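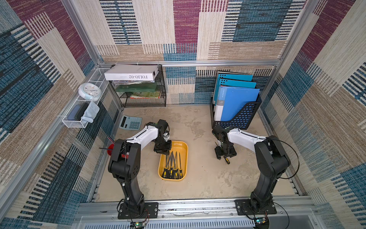
Two arms on the rail, patterned panels behind.

Home Forums New posts Members Search Log in

Filed under: Helpdesk & Shared Inbox > Plans, billing and cancellations

Jukamberg annual plan — read the seat part before you renew
March 16, 2020, posted by tallgrass_ops

Quick one because I have to be on a call. We've been on Jukamberg for our shared inbox, team plan, paid monthly. Went to switch to annual for the discount. Checkout page says 84 seats. We do not have 84 people. We have never had 84 people.

Looks like it counts everybody who was ever invited. Temps, the old agency, people who left. On monthly they were "inactive" and didn't get billed. On annual they're "provisioned" and they do. Same list, differnt word.

Has anyone got them to fix this before paying? Support chat says remove them one at a time. When I remove them it wants to reassign every ticket they ever touched.

---

pennywort
Had this. Don't remove, archive. Archive is under the three dots, not on the main user page. Tickets stay with the archived name and the seat drops off the count overnight. Not instantly, so don't panic and click it again.

---

tallgrass_ops
Three dots where. I have no three dots.

---

pennywort
Are you owner or admin? Only owner sees it I think.

---

tallgrass_ops
Admin. Owner is an address that belongs to someone who left before me. Great.

---

bracket_left
Then that's your real problem and it's not a billing problem. Get ownership moved first. They'll ask for the last invoice number and something from the domain. Took us a while but they did it. Have the invoice PDF ready, not the card receipt, they bounced the receipt.

Also do not start the annual checkout and leave it half done. Ours locked the plan page till support cleared it.

---

mossy.keyboard
Counterpoint, monthly is fine?? The discount is $2 a seat. If you're a small team you're doing all this for lunch money. And you give up leaving when you want.

---

tallgrass_ops
It's not only the discount. Reporting export is annual only now. Used to be in the team plan.

---

mossy.keyboard
It was never in team. It was in team while you were in trial, then it went away. Trial runs you on the top tier and doesn't say so. I went through this with them at lenght.

---

bracket_left
Not true, sorry. We had export on team for ages, well past any trial. It got pulled when they redid the pricing page. I have the old page saved somewhere.

---

mossy.keyboard
Grandfathered maybe. New signups didn't get it. We were a new signup and we didn't get it.

---

bracket_left
Ok that would square with it. Still a removal from where I sit.

---

quietledger
I do procurement stuff, not the admin side, so two things from the contract.

The annual terms have a 60 day notice on non-renewal. That is in the order form, not in the terms linked at the bottom of the site. Terms on the site say you can cancel "at any time", which you can, it just doesn't stop the renewal if you're inside the window. Put it in the calendar the day you sign.

And seats go up mid-term but never down. So if you sign with the ghost users in there, you've bought them for the year. Clean first, sign after. Ask for the seat number to be typed in the order form as a number. Not "per current usage".

---

tallgrass_ops
This is super helpful. Did not see 60 days anywhere. Order form only shows up after you pick annual I guess?

---

quietledger
Yep, or ask sales to send it. They will, just slow.

---
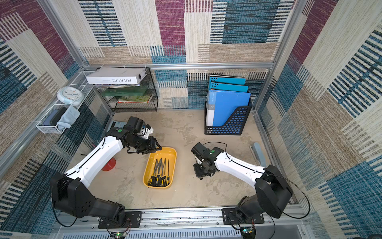
Both arms over by the yellow tray.

halfpint_admin
We went the other way and left. Tried Hayashi and Jestitz back to back in March. Notes, typed fast:

Hayashi — trial needs a card. Free tier exists after but it cuts you to 1000 stored conversations and the older ones go read only. Not deleted, just can't reply from them. Import from Jukamberg mostly worked, tags came over, saved replies did not.

Jestitz — no card. Prices only if you talk to them. Nice folks but I just wanted a number. When the trial ends you get locked out completely till you pick a plan, so export BEFORE the last day.

Went with Hayashi. Not in love with it. Search is slow.

---

pennywort
Saved replies do come over if you export them as plain text first and load them in by hand. It's tedious.

---

halfpint_admin
"By hand" is doing a lot there, but ok, good to know.

---

mossy.keyboard
Locked out at end of trial is normal tho. That's what a trial is. You can't expect them to host you for free.

---

halfpint_admin
I expect to be able to read my own customer mail. Hayashi manages it. Read only would be fine.

---

mossy.keyboard
It's in your mail server anyway. The helpdesk is a copy.

---

halfpint_admin
Not if you used their forwarding address as the public one. We did. Dumb in hindsight but the setup wizard pushes you right into it.

---

bracket_left
+1 on this, never use the vendor address. Own domain, forward in. Then you can switch whenever.

---

jusham_desk
We resell Jukamberg so grain of salt. The archived users thing is right, but one catch: if an archived user is still listed in a routing rule, the seat comes back next time the rule fires. Check your rules first. Round robin ones especially.

On the seat count, resellers can set it on the quote directly. You don't have to buy through us or anyone, but direct sales can do it too if you ask for a quote and skip the checkout page. Checkout only knows the total invited number.

---

tallgrass_ops
Oh no. The old agency is in like every rule.

---

jusham_desk
Yeah that's common. Swap them for a group instead of a person, then archive. Groups don't take a seat.

---

quietledger
Is the quote price the same as checkout? Last time ours came back higher and they called it onboarding.

---

jusham_desk
Onboarding is optional. Ask them to take the line off. It's on there by default.

---

quietledger
"By default." Ok.

---

tallgrass_ops
Update. Sent the ownership request with the invoice PDF, got an auto reply. Going through rules now and moving to groups. Staying monthly till the owner thing is sorted, then asking for a quote with the number typed in. Will skip checkout.

Still annoyed about the export. In the mean time is there any way to get a report out on team? Even ugly.

---

pennywort
Filter view, select all, print to PDF. Ugly.

---

bracket_left
API still gives you everything on team, last I looked. If you have anyone who can write a small script. Pulls by date, closed tickets are a separate call, easy to miss.

---

tallgrass_ops
Will try the print one tonight and bug our dev about the other. Thx all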